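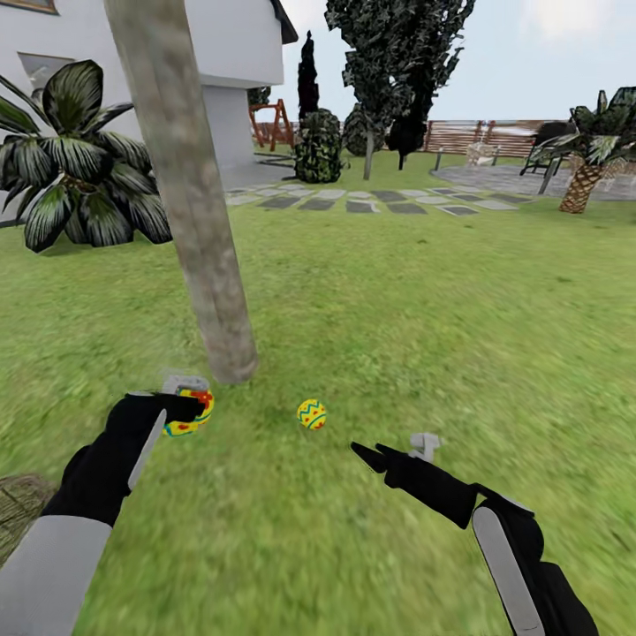

Overseeding in April works if the soil is warm enough at seed depth, and air temperature is a poor guide to that. I push a probe thermometer two inches into the ground at 6 in the morning and write the reading down before mowing.

The back lawn measures 400 square feet by the plat. With the path and the pear tree ring taken out, it comes to 362, and that is the number I use for seed. Gunhild Kjærgaard, who gardens on heavier clay in Condamholm, rakes twice and skips the topdressing. I rake once and spread a thin layer of screened compost.

Water lightly, morning and late afternoon, until the new grass is up. Hold off on weed killer until it has been mowed a few times.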